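Section 4. Setting up and running the shoe rack task

I'm Prodromos Bakalis, and I look after the pick-and-place rules for the Dokent bench. Sections 1 to 3 got your arm bolted down and talking to the controller. Now we get to the fun part, shoes! Please read the whole section once before you power anything up, even if you've run the older Barero setup (the limits are different, and I've watched people carry the old numbers over without noticing).

You'll be working low, with pairs on the top, on the middle shelf and on the floor underneath. 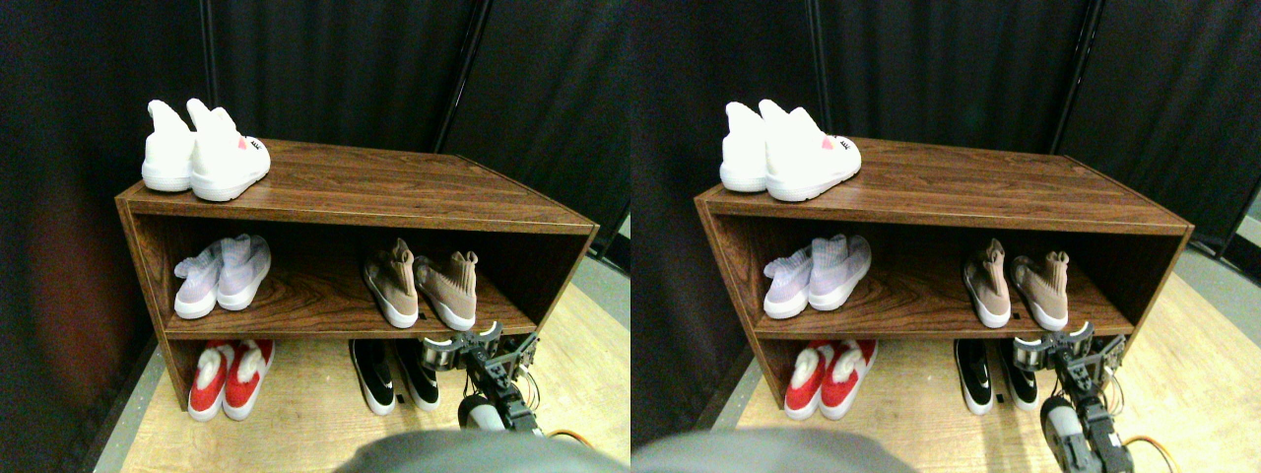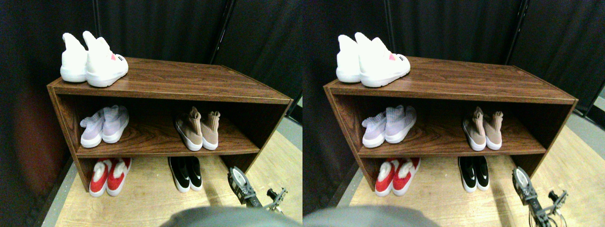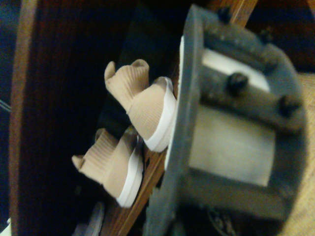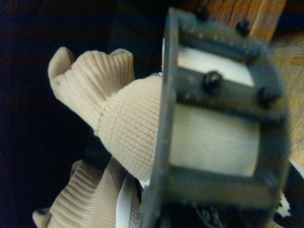 4.1 Before you switch on

1. Put the rack where you want it and mark the floor at both ends with tape. If somebody bumps it later, you'll want those marks.

2. Clear a strip 500 mm wide all the way around the arm's reach. That means bags, stools, coffee, and you. I keep a chair outside the strip and try to stay in it.

3. Run your hand along every cable from the gripper back to the base. You're feeling for a pinch or a spot where the jacket has gone stiff. Leave enough slack for the lowest reach, then check that the slack can't get under the arm on the way back up.

4. Check the screws on the finger housings with the small hex key from the Karagiannis kit. Snug is fine. Please don't lean on them, the housings will crack long before the screws complain.

5. Press the emergency stop, confirm the drives drop out, and reset it. Do this every session, including the second one after lunch.

Note: The stop button goes within arm's length of whoever is watching, and that person does nothing else. No phone, no typing up notes. If you're alone, you watch and the notes wait.

4.2 Setting the limits

1. Open the Ondard panel and load the profile called Low Shelf.

2. Set travel speed to 200 mm per second. The panel will happily let you go higher, and I'd ask you not to while you're working under a shelf.

3. Set grip force to 9 newtons for soft knit shoes. Stiffer sneakers can take 14. When a rack has both, use the lower number for the whole run and put up with the odd dropped shoe.

4. Save the profile under your own initials. Overwriting mine makes me grumpy.

Caution: A grip limit protects the shoe. It won't protect your fingers from the joints further up the arm, so hands stay out until the drives are off. Pausing the program leaves the drives on!

4.3 Running a pair

1. Send the arm to its home pose and wait for the steady green light on the panel.

2. Pick one pair and stick with it until both shoes have been handled. Switching halfway makes the log a real headache to read.

3. Approach slowly and stop short of the shoe. Look at the wrist view before you close the fingers. With tall collars and pull tabs it's easy to catch a loop you didn't mean to catch, and then the whole shoe swings when you lift.

4. Close, lift a little, and hold still for a breath. If the shoe sags or twists, set it down and start over.

5. Back out along the path you came in on. Shortcuts past a side panel are how I scratched my first rack.

Caution: If the gripper touches the shelf hard enough to shift the rack, stop the run. Drives off, rack back on its tape, then repeat 4.1 from step 3.

4.4 Writing it up

Log the profile name, the grip setting and every stop, planned or otherwise. I also like a line on anything that felt odd, even if you can't say why. Last December a note reading "sounds crunchy on the way down" led us straight to a worn bearing.

Go on to Section 5 for fingertip pads and how to change them.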